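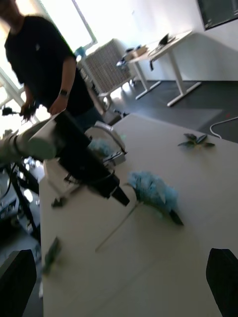 Chaltu Belay wrote in to ask whether Kivi learns from the wrist view alone. It does. During training and testing the policy gets wrist camera pictures and the gripper position, and nothing else.

Why artificial flowers?
They bend and shift when touched, and they keep their shape over months of work. Real stems wilt by the afternoon.

How much data did you use?
The training set, Prilorby, has 1748 demonstrations. Of these, 549 include a failed grasp followed by a second try. We left those in on purpose.

How was it tested?
We ran 50 trials with flowers from the training set and 50 with flowers the policy had never seen. A trial counts as a pass if the stem is lifted and held for five seconds.

Does it work on other arms?
We have only tried one type of arm. Changing the fingertips means collecting new data.

What goes wrong most often?
Thin stems lying flat on the table. The fingers close too high and catch the petals.

Can I get the data?
Yes, for research use. Write to Ekua Darko and say which version you need. The February version has corrected gripper timings.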